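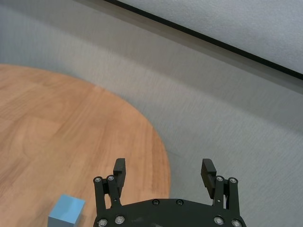

Runder Holztisch: so bleibt er schön

Unser runder Holztisch steht mitten auf dem grauen Teppichboden und wird für alles benutzt, was bei uns anfällt: Abendbrot, Steuererklärung, Basteln, und zwischendurch liegen halt auch mal Würfel drauf. Ich hab ihn vor Jahren gebraucht bei Tanner gekauft und seitdem ziemlich viel an ihm ausprobiert (nicht alles war eine gute Idee!).

Staub wischen
Immer mit der Maserung, nie im Kreis, auch wenn die runde Platte einen förmlich dazu einlädt. Ich nehme ein Baumwolltuch, kaum angefeuchtet, und wische gleich trocken nach. In den schmalen Fugen setzen sich gern Krümel fest, die hole ich mit einem weichen Pinsel raus. Meine Nachbarin Hermine Oberholzer schwört auf eine alte Zahnbürste, aber die ist mir zu hart.

Kleine Sachen auf dem Tisch
Würfel, Bauklötze und solcher Kram machen eigentlich nichts, solange man sie hochhebt und nicht über die Platte schiebt. Sandkörnchen drunter, und schon hat man einen feinen Kratzer, den man bei Licht von der Seite jeden Abend sieht. 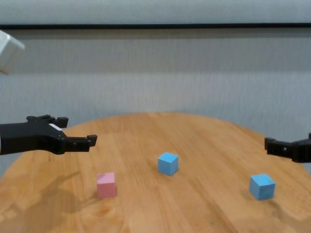
Ein paar Filzpunkte unter Schalen und Vasen helfen auch. Meine sind von Plakska, 38 Stück auf einem Bogen, und die reichen ewig.

Kratzer ausbessern
Bei feinen Kratzern tupfe ich etwas Möbelwachs auf, lasse es 19 Minuten einziehen (so lange läuft mein Kurzprogramm in der Spülmaschine, daher die krumme Zahl) und poliere dann nach. Vorher bitte an der Unterseite testen!

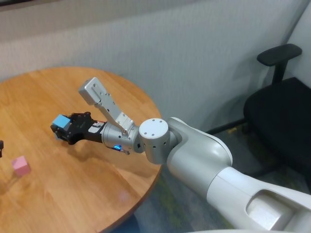
Tropfen und Wachs auf dem Teppich
Beim Polieren lege ich ein altes Laken unter den Tisch. Wenn doch mal Wachs danebengeht: hart werden lassen, abbröseln, dann Löschpapier drauf und ganz lauwarm bügeln.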